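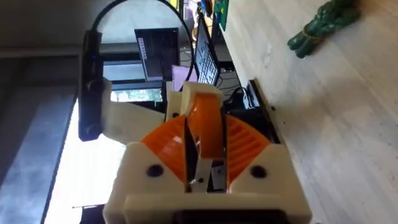 Orange toothed segments and a curved finger on a cream 3D-printed gripper.

Lead at the bubbler

January 27, 2018

Wanport's public schools were sampled for lead in drinking water over the summer break, and the results have been argued over ever since. The district's contractor, Bramwell, collected 1,511 samples from taps, bubblers and canteen sinks. Of these, 211 exceeded the guideline value of 10 micrograms per litre.

Much of the argument concerns method. Bramwell took first-draw samples after overnight stagnation, then a second sample at each outlet after a flush of 80 seconds. First-draw water has been sitting in the fitting itself and the short length of pipe behind it. Flushed water comes from further back in the building. An outlet that fails the first test and passes the second usually has a local source: a brass tap body, an old soldered joint, or debris caught in the aerator.

Most of the Wanport exceedances followed that pattern. At Drardale, the oldest campus, they did not. Flushed samples in the east wing stayed above the guideline, which points to the branch pipework, and replacing the taps there would leave the problem where it is.

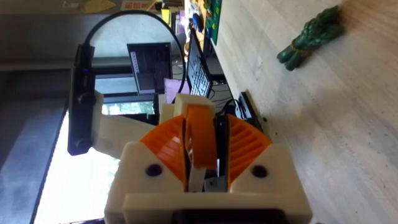
A white printed housing with two ribbed orange segments and an upright finger pad.

The stagnation period also matters. School plumbing is idle on weekends and for weeks at a time during holidays, and concentrations rise with contact time before levelling off. Sampling in January, with buildings empty, tends to overstate what students drink at mid-morning in term. It may also describe fairly well what the first child at the bubbler gets.

The district has fitted Elico cartridge filters at the affected outlets. Filters of this kind need replacing on schedule, and the maintenance register published so far lists installation dates only. A second round of sampling at Drardale will be taken during term, with 2 draws per outlet as before. Bottled water stays in the east wing until those results are in.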